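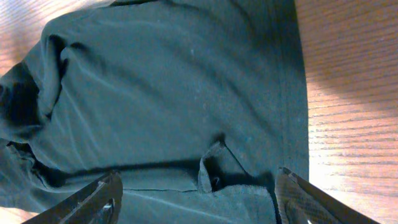 Does the folding station take work away from the people on the finishing tables? So far it has taken the plain dark tops and left them everything else, and the day is arranged differently because of it.

5th June, finishing room, Zolari building

Started late, coffee first, then a good long talk with Kanini Mwakyusa before the shift got going. She has been folding for Gilchrist orders since before I came, and I wanted her view written down while I still had her words in my head. Her shoulders are better, she says, and she is glad of that. What she misses is the rhythm. She used to get through the easy stacks with her mind somewhere else and save her attention for the fussy pieces, and now the fussy pieces are most of what comes to her. Collars, linings, anything with buttons! She asked if we could send a few plain stacks back to her side in the afternoon, and I think we should. I'll bring it up with Cirutska when they ask for the June numbers.

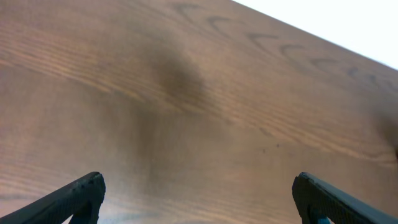

Empty tabletop, grippers open. Dark smudge and small specks on the wood.

Hemi Tapsell wants the tabletop wiped at every changeover, and I agree with him, though I'd like it on the sheet as a proper task with a name next to it. At the moment it falls to whoever is standing closest, and that tends to be the newest person, who then gets behind on their own pile. Same goes for lint. We have 2 rollers for the whole room and one of them lives in Hemi's apron.

Also talked over who answers when the station stops and waits. In March we had it set so that anyone could clear it, which sounded friendly and meant four people walking over at once or none at all. Hemi would like 3 trained and the rest left in peace. I'm leaning his way, so long as the training counts as paid hours and goes on people's cards. (Ask Zunon if their course sheet can be shortened, it reads like a car manual.)

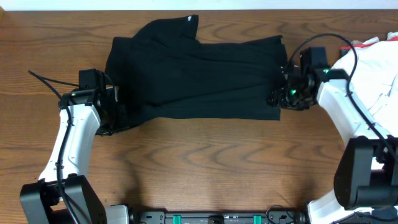
Labels are the part I keep coming back to, and Kanini had plenty to say about those too. On her own table she finds the label with her thumb before she does anything else, and the whole fold follows from where it is. With a black top held out by both arms and the small white tag near the top of the raised cloth, I can spot it from my stool, and I'd like our checkers to use that same moment for a glance. It would save them unfolding a finished piece to look for it, which is a job they all dislike, me included when I cover for them.

To do: afternoon stacks for Kanini, wiping on the changeover sheet, more rollers, Hemi's list of names. Ask the checkers where they want their stools before I go moving furniture.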